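Folding line going part automatic, what happens to the folders?
Posted in September by hodo_linens

Hi all, long-time reader, and I hope you'll forgive the length. I run the finishing room at Plarolen, where we take in clothes from small hotels and private customers, and the owners are talking about bringing in a machine for the folding. We do 382 pieces on a decent day and the owners have 500 in their heads. I have 15 people who fold, and most of them have been folding since before I could drive! The machine would be fine on towels, I have no worry there. My worry is dark, soft things with straps and flaps, where you can hardly tell what's front and what's back until you've got it up in the air.

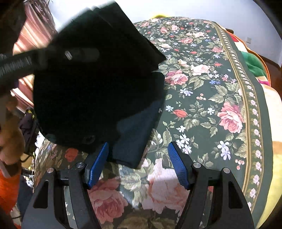 Re: Folding line going part automatic
siham_shehata, 7:40 am

Welcome out of the shadows, Hodo! We went through this at Ernen and I'd say be gentle with everyone, yourself included. Our towels and sheets went to the machine and the odd garments stayed with people, which sounded lovely on paper, except that the easy pieces had been everybody's rest. A whole shift of only awkward ones is tiring in a way I hadn't planned for, and my best folder asked to go to the front counter within 2 months. Rotate people early, and please ask them how they want to rotate.

Re: Folding line going part automatic
T. Matei, 9:15 am

I have to disagree a little with Siham, kindly meant. At Gakunel we were told the garments would always stay by hand, and I stopped believing it once I'd tried a hand-held gripper myself. You work it with your own hand on the handle, so all the judgment is still yours, and it will clamp a soft black garment by a folded flap, which I'd have bet against.

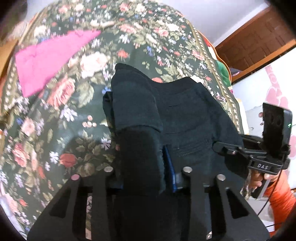 It took me a good week to stop reaching in with my other hand, mind you, and I was slow as molasses the whole time. But what my folders know about cloth turned out to be the thing worth paying for, and two of them now teach the rest and get a better rate for it. I'd ask your owners about the rate before you ask them about the machine.

Re: Folding line going part automatic
siham_shehata, 12:05 pm

Two out of how many, though, Tudor? I'm glad for them, truly, but I'd want to hear from the others before calling it a success.

Re: Folding line going part automatic
T. Matei, 12:30 pm

Fair. I'll ask them over lunch and come back.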